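Let the kids fold the towels

I help out with the robotics club at Saltgate, and every December we have the same argument. What do we enter in the showcase? Half the room wants something that drives fast and smashes into things. The other half, led by Ngan-ling Kao (who is 15 and terrifyingly organised), wants to do housework.

I'm with Ngan-ling. Team Towel all the way!

I know how it sounds. Wahyudi Sitompul, who runs the Brundell club and is a good mate of mine, reckons chores are a dreadful way to get teenagers excited about engineering. His lot had 377 people watching their arena final last year, and we had a handful of parents and a baby. Fair enough. But I've watched his kids spend a whole term on armour plating and come out knowing a heap about armour plating.

Now give the same kids a pair of hand-held grippers, a bit of striped cloth and a wire rack, and ask them to show a machine how the job's done. Suddenly they're fighting over where you'd pinch the cloth, how hard, and which hand should go first. Yen-ting Chiu filled nine pages of her notebook on corners. Just corners!

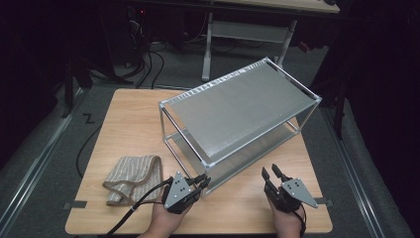 Opinion / Clubs and schools

The thing I love about working with two black fingers on each hand is how humbling it is. You've handled towels your whole life and then you can't pick one up. The cable's in your way, your elbow's in your way, and the cloth does whatever it likes. Kids who breeze through the coding go very quiet at that table - and the ones who thought they were no good at robots often turn out to be the patient ones.

We recorded 107 tries last term. Plenty were rubbish, and we kept those too, with notes on what went wrong. I'd put that notebook in front of any judge.

So my plea to whoever sets the categories for next year: give us a chores class. Keep the arena, I'll even come and cheer for Brundell. But put a table in the main hall and let people see this stuff up close. Wahyudi can bring his own towel.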